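Zuduvach Learning has opened enrollment for its evening course in vector illustration. The course covers layers, gradients and type on a path.
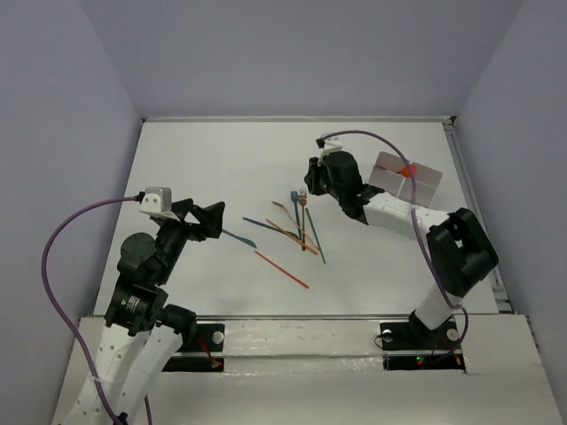 Sessions are held online and at our Rurkesville office. Each lesson runs 95 minutes - practice files are included.

Places are limited to 130. Members of the Purberg library network may register early, beginning in November.
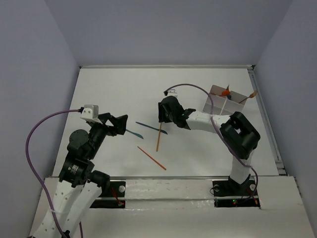
Two arms, one white tabletop.

Lesson 8, on color swatches, has been revised. Please download the new files before class. 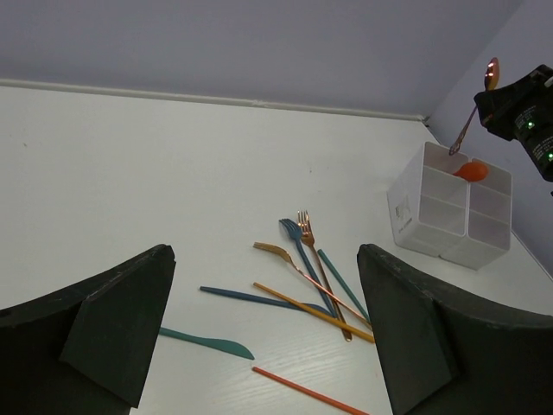 Cutlery and an organizer on the table.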